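Part two: clearing the table after tea break

Right, if you've read part one you'll have your tray and your bin ready. If you haven't, go and do that first, I'll wait! This is the bit of the Trilow table guide that people skip, and then I get a message from Jolene Partington asking why there's a plate in the recycling again.

You need one shallow tray for the washing-up and one deep storage bin for rubbish. Ours are blue and beige, but any two colours will do as long as they're different.

1. Put the tray on the left of the table and the bin on the right. If you're left-handed, swap them (I did for a while and then went back).

2. Plates and mugs first. Lift them straight into the tray, plates flat, mugs beside them. Tip any dregs into the sink before you start, not into the tray - I learned that one the sticky way.

3. Next, the paper cups. Stand a cup up before you pick it up, even if you're sure it's empty.

4. Cans and foil bags after that. Give a foil bag a gentle squeeze to check for crumbs, then fold it over once.

5. Card and paper last, as they make a handy mat for everything else while you work.

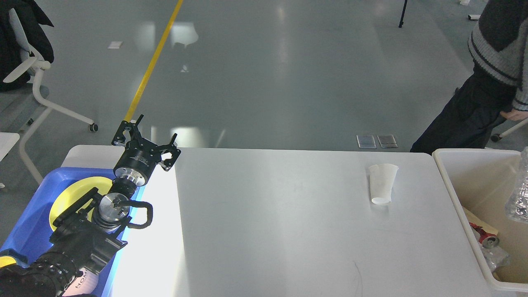
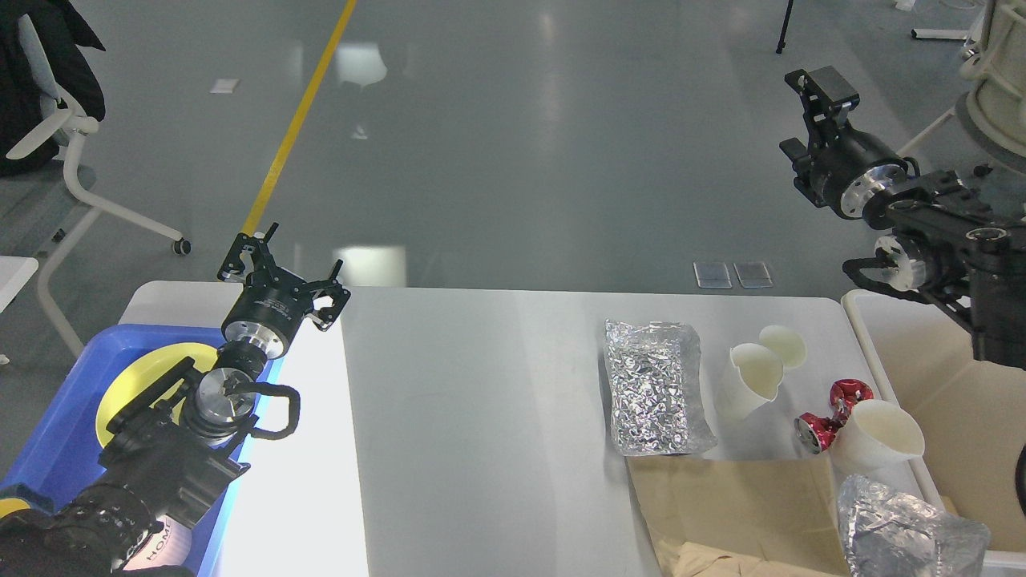
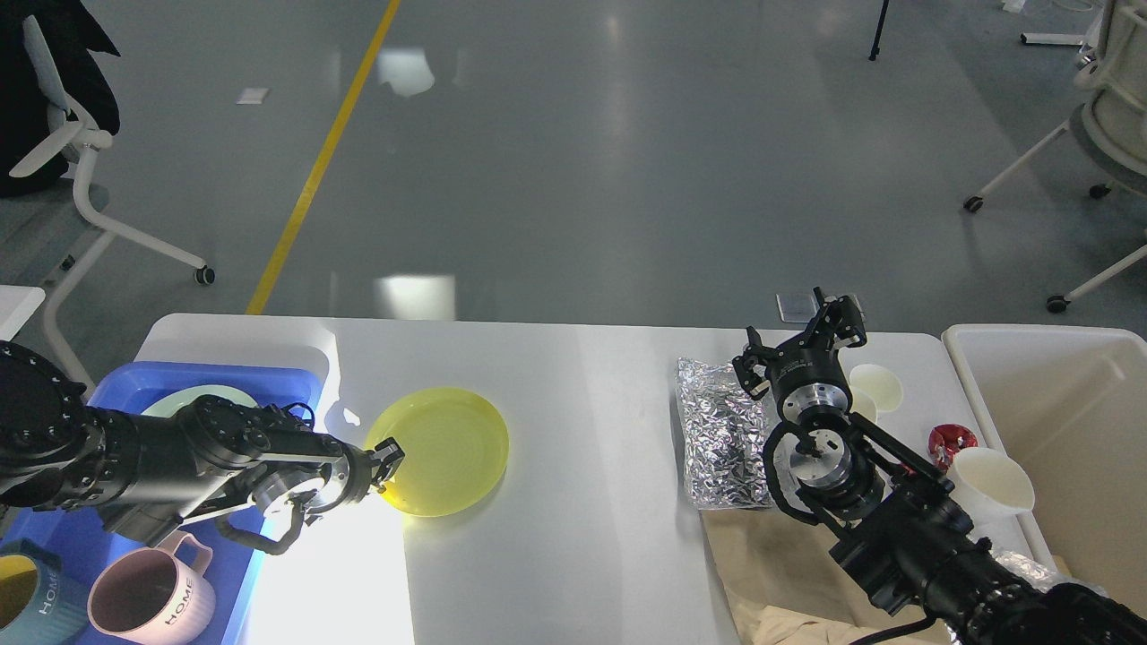 Tray on the left of the white table, with at least one paper cup still to clear.

6. Plastic bags and wrapping go in the bin. Press them down as you go, or they'll puff back up and you'll think it's full when it isn't.

7. Wipe the table from the far side towards you. A damp cloth is plenty, and have a proper look for stray hairs, as they hardly show on a white top until the light catches them.

Note: our tray takes 2 stacks of plates at most. Any more and the mugs get squashed into the corner, and I've lost a handle that way.

Note: if the bin is heaped above the rim, empty it before you carry on. You'll find the spare liners in the Canpolat cupboard, shelf 708 (yes, really, that's how Briltstead number their shelves).

Caution: crushed cans can have sharp edges. Pick them up by the ends and don't push them down into the bin with your bare hand.

Caution: don't carry the tray with mugs stacked inside each other. They jam, and then you're stood at the sink for ages wiggling them apart.

Once the tray's at the sink, turn to part three for the washing-up.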